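Workshop notebook, April, just after 7 in the morning

Saddle fitting notes for Drukness, mostly so I don't forget what I did, and so whoever picks up the flocking iron next knows why the left panel has chalk all over it.

He came back from Umton last night with the rest of the Howells string and he's changed shape again! I had him down as an easy one after the winter (wide, flat behind the withers, doesn't mind being poked) and now he's dropped muscle on the near side and the tree is rocking when I press on the cantle. Put the flexible curve on him 2 times and got the same tracing both times, so it's him and not my hands. Tracing is in the blue folder, behind the one for Gornska.

Took the panel off and had a feel through it. Lumpy as old porridge under the stirrup bar. Somebody has stuffed new wool in on top of the old without teasing anything out, and I have a nasty feeling that somebody was me, back when we were rushing to get the whole lot ready for the spring meeting. So, everything out and start over. The old wool weighed 271 grams for the near side once I'd picked the burrs out, and I've put nearly 300 back in, nice and loose, working from the front point toward the rear. Left the off side alone for now. I'd like to see him gallop in it before I touch that.

Girth straps: the middle one on the near side has a stretched hole, third from the top. Still sound, but I've put it on the list for the stitching day. Please don't let anyone punch an extra hole between the old ones, that's how we lost the last one.

Gornska's exercise saddle is done and on the rack, new lining, same tree. She still blows herself up like a balloon when you girth her, so walk her a lap of the yard and then go up one hole, whatever the lad on the day tells you.
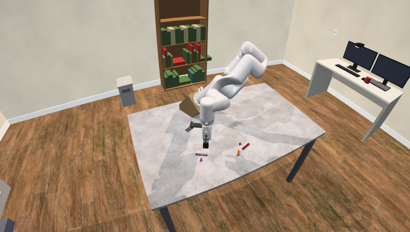 Rhun Jenkins reckons I've gone too soft on the near side and that Drukness will flatten it inside a couple of weeks, then we'll be back where we started with a saddle that slips left on the bends. He'd have used a thin shim under the pad and left the flocking until the horse had muscled up again. Fair enough, and he's ridden more of them than I have, but I hate shims on a horse who's already sore on one side. We've agreed to check the sweat marks after his next two pieces of work and argue about it then.

Need more linen thread, the heavy one. Also beeswax.

14 shares · 2 comments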